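4.2 Does a cleared table stay cleared?

Much of the advice on tidy work surfaces rests on a claim that we find hard to credit: that a table with fewer things on it will stay that way. Fraser and Aigner make the claim most firmly, on the strength of a survey in which people rated their own desks. People are poor judges of their own desks. A person who has just been asked about clutter has usually just cleared some of it away.

We followed 24 shared tables at the Grevley site over 11 weeks and noted what stood on each one every Wednesday, without telling the users which tables were of interest. We sorted the things we found into two groups. "Settled" items, such as lamps and potted plants, have a place and tend to keep it. "Stray" items are small, have no clear home, and belong to no one who will admit to it. Frei has argued that the line between the two is sharp. We doubt this. A small open box can be either one, depending on who is asked, and our two coders (Yensuk and Vrettos) disagreed about boxes more than about anything else. Figure 4 gives some idea of the mix: a red desk lamp, an artificial plant with speckled leaves and a small black container would pass as settled under most readings, while the purple block on the bare wood would not. 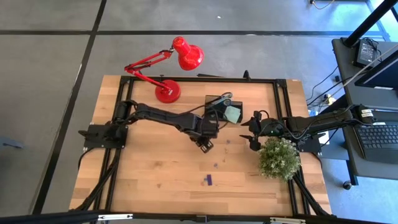 Figure 4. Wooden tabletop with a lamp, an artificial plant, a small open container and stray items.

The settled items did not predict the stray ones. Tables with a lamp and a plant gathered loose objects at the same pace as tables with neither, and nine of the tables cleared at the start were back to their old state by March. The Pruslow guidelines would put this down to a lack of containers. Our notes offer little support for that – several of the worst tables had a container within easy reach, and it was used mainly for things that nobody wanted to throw out.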